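Kitchen sink

A kitchen sink is a basin fixed in or on a worktop, with a supply of water above it and a drain below it. It is used for washing dishes, for preparing food and for filling pots and kettles. In many homes it is the most used fixture of the kitchen, and the place of the other furniture is often decided after the place of the sink. This article treats mainly the inset sink of stainless steel and the washing of dishes by hand at it.
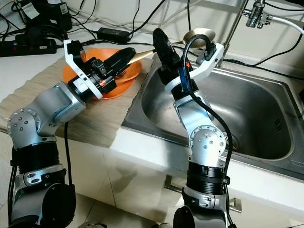
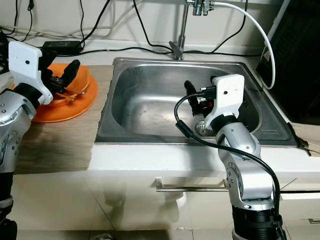

Stainless steel sinks set into a counter, with orange tableware on the left side.

Parts

The basin, also called the bowl, is the deep part which holds the water. Its corners are usually rounded, as food remains collect easily in a sharp corner and are difficult to brush out. The floor of the basin is not quite flat. It falls slightly towards the drain opening, so that the last water does not stay behind.

The rim is the flat border around the basin. In an inset sink it lies on top of the worktop and carries the weight of the whole fixture. Between the rim and the worktop there is a seal, in most cases a strip of foam or a line of silicone. In an undermounted sink the rim is fastened from below, and the edge of the worktop stays visible.

The drain opening is closed by a plug or covered by a strainer. The strainer holds back rice, peelings and similar things, and should be emptied after each washing. Under the opening is the trap, a bent pipe in which some water always remains. This water stops the smell of the sewer from coming up into the kitchen.

Many basins have also an overflow, which may be a round hole or a row of narrow slots high in the wall. It is connected with the drain by a separate small pipe, and this pipe is often forgotten in cleaning.

The tap may stand on the rim, on the worktop or on the wall. Its spout should reach well over the basin, but not so far that the water falls near the front edge - in that case the floor and the clothes of the user become wet.

Materials

Stainless steel is the usual material in ordinary kitchens. It is light, does not crack and bears hot water well. Brushed steel hides small scratches better than polished steel, though both become scratched in daily use. Other materials are fireclay, enamelled iron, granite composite and, more rarely, copper. Fireclay is handsome and heavy, and a cup dropped in it will often break.

Sizes

There is no single size. A basin with a width of more than 531 millimetres is normally counted as a large one in the catalogues of the maker Fetel, whereas the Grondia series begins with a small model for flats and ends with a double basin. The depth of the worktop sets a limit to all of them. On a worktop of 620 millimetres there is enough place for the basin, the rim and a tap behind, and a hand with a cloth can still pass between the tap and the wall.

Arrangement of the surroundings

The surface beside the sink is as important as the basin. Traditionally the used dishes wait on one side and the clean ones are put on the other side. Which side is which depends on the hand of the person who washes. A right-handed person generally holds the plate in the left hand and the brush in the right, and finds it easier when the dirty plates come from the left.

A woven mat or a folded cloth on the worktop protects the dishes from hard contact. It should be lifted and dried in the evening, otherwise a mark can form under it, especially on wood. Electrical sockets and appliances need a good distance from the water, and national rules about this distance are different.

Washing by hand

Dumlao, in his handbook of household work, divides the washing into 3 stages: scraping, washing and rinsing. He leaves drying out, because in his opinion the air does it better than a towel. Prinari disagrees on this point and counts 4 stages. For glasses in hard water areas her advice seems more practical, as drops left on the glass leave white spots.

The order commonly recommended is glasses first, then cutlery, then plates and bowls, and pans at the end. The water is changed when it becomes greasy.

A brush with a long handle keeps the hand out of hot water and is suitable for plates and for the inside of jugs. A sponge follows the curve of a bowl better and is preferred for spoons. Sponges keep moisture for a long time and should be pressed out and stood on their edge after use. Dindo Dumlao proposes in the second edition to begin a new sponge every February and at the start of each further month, but few households are so regular.

Care

The steel basin is cleaned with washing-up liquid and a soft cloth, always in the direction of the brushing. Steel wool leaves small particles which can rust. Limescale around the foot of the tap is removed with diluted vinegar, left for a short time and rinsed well.

See also: Draining board, Dish brush, Tap, Worktop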